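Keeping Cell 2 in Shape

The hand at Wollcombe's test cell in Gerodport is checked before anything else is switched on. Anju Saxena, who looks after the cell, starts with the finger joints, moving each through its full travel by hand and feeling for grit or slack.

The interval is set by cycles. After 600 grasps the joint pivots are inspected and the screws checked for torque. After 3,000 the hand comes off the arm and goes to the bench, where Chepkoech Okoth strips it and replaces the tendons. A strip and rebuild takes roughly 40 minutes — longer if a pivot screw has seized.

Round, glossy containers give the most trouble. A small error in wrist angle puts the fingertips on a curve, and the grip slides before the controller can correct it. Saxena keeps several such containers for calibration and leaves their labels on, torn edges included.

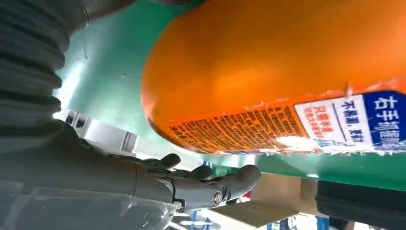

The hand and an orange container at the Gerodport cell, from the wrist camera.

The bellows over the arm needs its own routine. Dust packs into the folds and wears the material from the outside, so the ribs are wiped along their length with a dry cloth. Solvent is not used. A split longer than a fingernail means a new cover.

Recalibration follows any work on the wrist. The camera offset is measured first, then the finger zero positions, then the grip force. Doing force first was the practice until January, when Noelia Garrido traced a run of dropped parts to a stale camera offset. The order has been fixed in the Zovero control software since then, and the cell will not start if a step is skipped.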